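Chapter 5
Surfaces That Talk Back: Pattern and Texture in Interior Design

My first paid job was a hallway. It belonged to a dentist's office in Grarovine, it was long and beige, and I was so excited I brought home 147 samples and spread them across my kitchen floor (my poor cat!). I picked the busiest one, naturally. By May the receptionist had hung a coat rack over as much of it as she could.

So this chapter is about pattern, and mostly about scale, the thing I got wrong. Kyriaki Mavromatis, who taught me after that mess, used to make us tape a sample up and walk past it slowly, then stand at one end and squint. I still do it, and I'd like you to do it too before you start on the exercises.

Two words to get straight first. Pattern is what repeats or scatters across a surface. Texture is how the surface feels, or how it looks like it would feel, and the two get mixed up all the time. A wall of round, pebbly shapes in mixed sizes is a good one to argue over, and the same shapes that look big up close shrink to dots farther down.

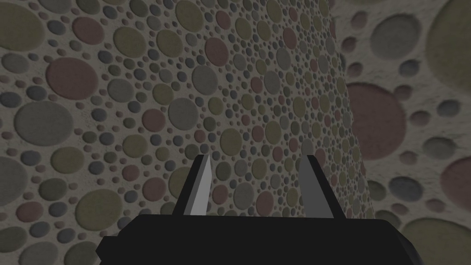

5.1 Scale and Viewing Distance

Grab a tape measure and pick the longest wall you can get to. We'll start at the far end and work our way in.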